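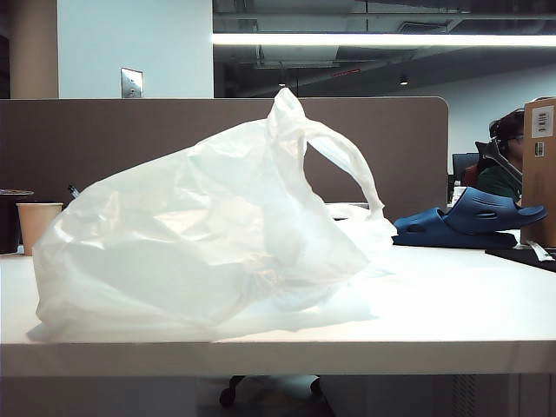

Ticket 156
Project: Bench arm, Bitville shared workshop
Component: gripper, wrist wiring, Rezende driver
Status: open, workaround in place
Subject: Gripper lets go of plastic bags by itself shortly after closing

Hi all, and thanks in advance to whoever picks this up. I know the tracker has been quiet since May and I'm sorry to break the peace with a long one, but I've been at this for most of an afternoon and I'd like to get it written down while I still remember what I tried.

What I'm trying to do: get the arm to pick up a plastic shopping bag by a gathered fold, lift it a hand's width or so, move it over and set it down again. It sounds like nothing. The arm has been doing blocks and cups happily for weeks with the same program, so I copied that program, changed the approach height, and expected to be home for dinner.

What happens instead: the fingers come down, close on the plastic, and look as if they have it. The arm starts up, and then before it has gone very far the fingers open again with no command from my program. The log says "grasp released" and carries on as though everything were fine. No error, no warning light that I noticed. Sometimes it gets all the way to the drop spot, which is the part that has been driving me a little nutty, because every time I think I've fixed it I get one good run and then it goes right back to dropping.

Setup, for anyone at home with the same parts: Ellerier arm kit, the newer wrist joint, stock parallel fingers with the slotted plates, Rezende driver version 2 on the workshop computer. The bracket on the wrist is our own, and so is the wiring to it, so please don't bother the Ellerier people about that piece.

Log

1:20 pm. Started with force, because that seemed obvious. The block program uses a fairly gentle close. Raised it in steps all the way to 100 percent. The plastic gets squeezed a good deal harder and is let go just as quickly. Put it back where it was. I don't like running it flat out in any case, the gearbox makes a sound I would describe as unhappy.

1:45 pm. Wiped the fingertips with alcohol and a clean rag. No change, though they were overdue for it.

2:05 pm. Slowed down the lift. I was thinking the bag might be snagging on the table and pulling itself out. The drop came at the same moment after closing, only lower down, since the arm hadn't traveled as far. That was the first useful thing I learned all day. Whatever is opening the fingers is going by the clock and doesn't care how high the arm is.

2:30 pm. Took the arm motion out of it altogether. Closed on a fold of plastic with the arm parked, and waited. Released. Closed on the edge of a foam block, and waited. Held for as long as I cared to stand there, which was a whole cup of coffee.
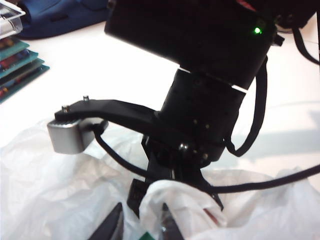 2:50 pm. So the arm is off the hook and it comes down to what's between the fingers. I went and read the driver settings properly, start to finish, and there is one in there called the empty-close check. If the fingers end up nearly touching, the driver decides it has missed the object, waits a moment, and opens up so the program can try again. For blocks and cups that's a lovely feature and I remember being very pleased with it. For a pinch of thin plastic, the fingers end up so close together that the driver can't tell it from nothing at all. I believe this also explains the good runs: when the fold happens to bunch up thickly, the gap stays just wide enough to pass.

3:10 pm. Turned the empty-close check off. Closed on a fold with the arm parked, and it held. Ran the full lift and it held. Ran it again and I will admit I did a small dance.

3:25 pm. Third run, dropped it. Danced too soon.

3:40 pm. This drop was different, though, and I think it's a second problem that was hiding behind the first. The log had a communication timeout in it, and it came as the wrist turned toward the right. With the gripper pointing straight down I can get the same timeout by taking hold of the black cable near the wrist and giving it a light tug. If you haven't looked at the wrist lately, that cable comes out of the silver box under the bracket, hangs in a loop and crosses in front of the gripper on its way off to the right, so it has every chance to get pulled on.

4:05 pm. Tried to tidy it with hook-and-loop ties. Used 2 of them, one on the bracket and one farther back toward the elbow. Better, but the slack has to go somewhere, and if I take out too much the wrist can't make its full turn. Left it loose enough to turn. Had one more timeout in the runs after that, and it was with the wrist near its limit.

4:30 pm. Packed up. I have put a turn limit in the bag program so the wrist stays out of the far right part of its range. With that and the empty-close check off, the bag gets from one spot to the other and stays in the fingers.

Workaround for now

Use the program called bag_lift_slow, and leave the block program alone. The empty-close setting is saved with each program, so you won't be changing anything for the people doing blocks. Please do keep an eye on it while it runs, because with the check off the arm will cheerfully carry nothing at all across the table and set it down with great care.

What I'd love help with

First, is there a way to lower the threshold in the Rezende driver instead of turning the check off? I found the on/off switch and no number to go with it. If somebody has an older config file with a number in it, even a commented-out one, I'd be very grateful for a copy.

Second, the cable. I'd like to reroute it behind the wrist, and I think that means a longer one. There's a listing at Endurside for the same connector with a right-angle end, and that might be enough to keep it away from the fingers. I haven't ordered it. If you have one in a drawer, leave it in my cubby and I'll buy the next round of coffee filters.

Third, and this is only a question — has anyone tried softer pads on these fingers? I keep thinking that a bit of squishy rubber would fill in the gap on a thin fold. It might also make the empty-close check useless in the other direction, so I'd rather hear from someone who has done it before I start gluing things.

Reply, same ticket, 6:15 pm

Me again, from home. I forgot to say that the timeout shows up in the system log and not in the program window, so if you only watch the window you'll see a plain release and think it's the first problem come back. Open both. I lost a good while to that.

Also, I left the arm in its parked position with the power off at the strip. Give it a minute after you turn it on before you start the driver, or it will complain that it can't find the gripper and you'll have to start over.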